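Sorting Station - Project Report
Ashok Dhillon
Geltard Workshop, spring section
2022-04-03

What we wanted to find out

How a mixed pile of toy blocks should be split up so its easy to find one and easy to put back. Sounds like a kids problem but the same thing comes up with screws, buttons, spare parts. We had the Orance set, 273 blocks, all sizes, donated and pretty scratched up.

Setup

Light wooden table, clear plastic bins, labels. Started with cardboard trays from the Hunitz kit but you can't see into those without leaning over, so we dropped them after the first try. Clear bins are better. Low light was a problem in the back corner - moved the table out.

Methods

Two ways of sorting. By shape: long, square, round, odd. By color: one color per bin. Each way got 17 runs. A run starts with everything mixed and ends when the last block is in. Then a find test, where someone reads out a block and you go get it.

Did not control for who was sorting. Should have. The Kaushik method sheet says to rotate people every run and we only did that for the second half.

Results

Color was faster to sort, every time but one. Shape was slower becuase of the odd ones. People stop and argue about what counts as odd. There are blocks with bumps on them that are sort of round and sort of not.

Finding was closer. If you know the color you go right to the bin, but then you dig. Small pieces sink to the bottom under the big flat ones.

Total placements logged for both methods was 2,205, not counting practice. The log has gaps on the second sheet - coffee.

Color bins partway through, red on one side and mostly blue on the other. One bumpy red piece is in with the blue. 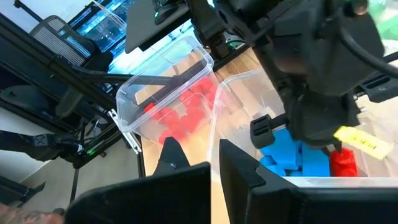

Problems

Labels. Tape strips curl and they only read right from one side of the table. Next time print them bigger and put one on each side.

Bin walls go cloudy when you look through two of them at once, so colors get harder to tell apart in the far one.

Still to do

Redo the shape runs with a written rule for odd pieces. Try shallow bins for the small stuff. Rerun the find test in June with new people who havent seen the set.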